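# The Color of Well Water

In Prillau, tap water stains things. The bathtubs carry an orange line at the fill level, the sidewalks have fans of rust below every lawn sprinkler, and white shirts go tan by the end of their first summer. The town draws from 2 wells drilled into glacial gravel, and the gravel is full of iron.

Iron in groundwater is common and, at ordinary levels, more of a nuisance than a hazard. The chemistry is simple. Deep water holds very little oxygen, and iron in that condition stays dissolved and clear. Draw a glass from the wellhead and it looks clean. Leave the glass on a windowsill and the iron picks up oxygen from the air, changes form, and drops out as fine orange particles. The same thing happens in pipes, water heaters, and toilet tanks, at whatever point air first gets in.

Manganese usually travels with it. It stains black or dark brown, reacts more slowly than iron, and is harder to remove. Operators in the Vekeck valley, where the wells are older and the manganese is higher, plan their treatment around it and let the iron take care of itself.

## Three ways to take it out

The oldest method is aeration. Water is sprayed or trickled through air, held in a tank long enough for the particles to form, and passed through sand. The plant at Chu has worked this way for 65 years. It uses no chemicals at the first stage, and its power bill is mostly pumping. Its weakness is manganese, which at normal pH barely responds to air alone. Chu lets a little through, and the customers at the far end of the line see black flecks when the mains are flushed.

The second method replaces air with a stronger oxidant, usually chlorine or permanganate. The reaction is faster and the holding tank can be smaller. Permanganate has to be dosed closely. Too little leaves manganese in the water, and too much turns the water pink, which brings in phone calls.

The third relies on the filter itself. Grains coated with manganese oxide collect dissolved manganese on their surfaces, where it reacts and becomes part of the coating. A well-run bed of this kind can last many years. A bed that is starved of oxidant will begin to release what it has collected, and the operator may not notice until the complaints start. New sand sometimes grows the coating without help, given a steady supply of manganese and a few months of patience.

## Backwash

All three methods end at a filter, and all filters clog. Backwashing reverses the flow, lifts the bed, and carries the trapped solids to a settling pond. Prillau backwashes on Sunday, before dawn, when demand is lowest. The cycle runs 20 minutes per filter.

The length of that cycle is the subject of a long disagreement. A short wash leaves mud balls, clumps of sand and floc that sink through the bed and harden. A long wash wastes treated water and can strip the coating from the grains. Many plants wash by the clock. Others watch turbidity in the wash water and stop when it levels off. The second approach generally uses less water, provided the turbidity meter is kept clean, and in an iron plant the meter fouls quickly.

The sludge is dense, red, and slow to dry. Botier, a brickworks downstream of Chu, takes part of it as a colorant. The rest goes to landfill, where the hauler charges by weight. A load that is 80 percent water costs nearly as much to bury as to treat, so drying beds pay for themselves wherever land is cheap.

## What the homeowner can do

A softener will remove small amounts of dissolved iron, but the resin fouls if particles have already formed. Bleach sets iron stains in fabric. Oxalic acid cleaners lift them. A water heater on an untreated well should be drained each June, with the power off, until the flow from the valve runs clear. 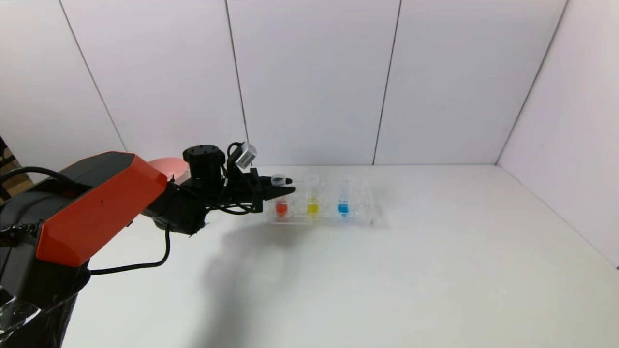

*Colored liquids in test tubes, held in a clear acrylic rack.*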